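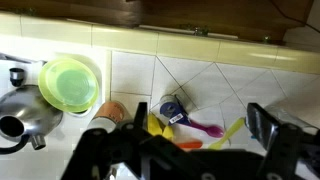
Kettle and the green plate on the counter

KITCHEN NEWS

Quick one as I'm meant to be at Sukstead by six. Kitchen clear-up at the Urkthorpe house is under way, finally. Everything has been out on the tiles, the utensils, the kettle, the lime green plate that always ends up on the counter whatever we do.

Rules for now, please read:

Glasses and mugs go in the upper cupboard left of the window. Both shelves. Small bowls can go in there too. Please don't start a second glasses cupboard, we had that last January and ended up with three.

Kettle gets emptied in the sink after the last brew. It furs up something awful otherwise. Descaler is on order with the Gundiddale shop.

Grout needs a proper scrub, the diagonal tiles especially. Old toothbrushes welcome, leave them in the porch.

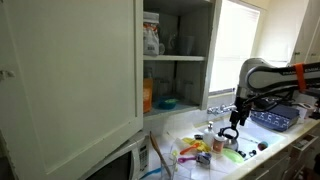
Kettle over the sink, glasses cupboard open

Drying mat stays on the right of the sink. It's for drying, not storing!! If it's dry put it away.

Money: kitchen pot stands at £131 after the new tap washers. Thankyou to all who chipped in at the Pan supper, that was a good night and the soup recipe is coming next issue, promise.

Still wanted: shelf liner, a washing up bowl that fits, tea towels without holes. Anything for the kitchen to Ho-yin Peng, who also has the spare key and knows were the stopcock is.

More next time, got to run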